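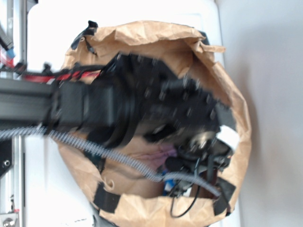

Kamran Mirani wrote in to ask whether he'd have to be any good at packing groceries to sign up, seeing as his own method is "tins in, bread on top, hope for the best."

No, Kamran, you don't! I wrote back to him and then figured plenty of you were probably wondering the same, so let me start over and do this properly.

Filed under: Get Involved > Paid Sessions > Home & Kitchen

I'm Esther Rugemalira and I'm looking for people to come and pack paper bags with me at Teltholm this September. Plain brown paper grocery bags, the kind that go soft at the corners and fold down at the rim after you've used them a few times. You'd be filling them, emptying them, and telling me what drove you nuts along the way. I pay for your time, and there's coffee (decent coffee, I brought my own machine in after the first month).

The project is called Plovia. I've been running it out of the Teltholm building for a while now and it grew out of an argument I had with my sister over how to stand a paper bag up so the mouth stays open while you load it. She rolls the rim outward into a cuff. I used to just shove my arm in and push. We both thought the other one was ruining perfectly good bags, and when I started asking around I found that everybody has a way of doing it and everybody is a little bit stubborn about it. So now I collect those ways. What I learn goes into a free packing guide for food pantries and small grocery stores, and the Kashindye pantry has already been using the first draft at its pickup counter.

What you'd do

A session is 35 minutes. You stand at a table (or sit, there are stools in two heights, just tell me which you like) and I give you a bag and a pile of groceries. You pack it the way you'd pack it at home. Then you unpack it and we go again with a different pile. Some piles are easy, boxes of pasta and a couple of cans. Some are mean. I have one with a bunch of leeks, a carton of eggs and a very large jar of pickles that has made grown adults sigh out loud.

In the second half I hand you bags that have already been through a few rounds, with the creases and the wrinkled edges, and I ask you whether you'd keep using them or toss them. If you'd fix one up, there's tape, so go ahead and fix it your way. I really want to know where people draw that line, because the draft guide says "reuse until worn" and I've had 17 messages asking me what on earth worn means. Fair question!

Then we talk for a few minutes. I take notes by hand, so if I look down a lot I'm not being rude.

Who I'm looking for

Anyone over 18 who packs their own groceries at least some of the time. I'd especially love to hear from people who've worked a checkout, people who shop for a big household, and people who carry their bags home on foot or on the bus. Left-handers too, please, I'm short on left-handers and I'm convinced you all load from the other side. If you have sore hands or a stiff shoulder and you've worked out a way around it, you're exactly who the guide needs, and we'll keep the piles light and stop whenever you want.

You don't need to bring anything. If you have a favorite bag that's somehow survived a whole winter, bring that and I'll be thrilled.

Two things to know before you sign up. There are real foods on the table, including nuts and wheat flour, all in sealed packages, but tell me if that's a problem and I'll set your piles up without them. And the bags weigh a fair bit once the cans are in. You won't be asked to carry them anywhere, only to lift them an inch or so and see if the bottom feels right to you.

The money part

You get a $35 grocery card at the end of the session, handed to you before you leave. The cards come through Zultus, who handle the payments for this round, so you'll sign one short form with their name on it. I have 200 spots for September and I'd like to fill all of them. The last round brought in 1,383 packed bags, which I logged myself over a lot of evenings, and I'd do it again, though maybe with a better chair.

Getting here

Use the side door at Teltholm, the green one by the bike racks, and ring the bell marked Plovia. It's up one flight, or there's an elevator to the left if you'd rather. Sessions start at 9 a.m. and the last one goes in at 6:30 p.m. so you can come after work. Kids can come along and sit at the drawing table if you can't find a sitter.

How to sign up

Leave a note at the Teltholm front desk or reply to this post with your first name, the time of day that suits you, and one line about how you pack a bag. It can be a very short line. Kamran's was plenty, and he's down for a morning slot. I answer everything myself, usually in the evening, so give me a day or two before you nudge me. If September fills up I'll put you on the list for the next round and write to you first when it opens.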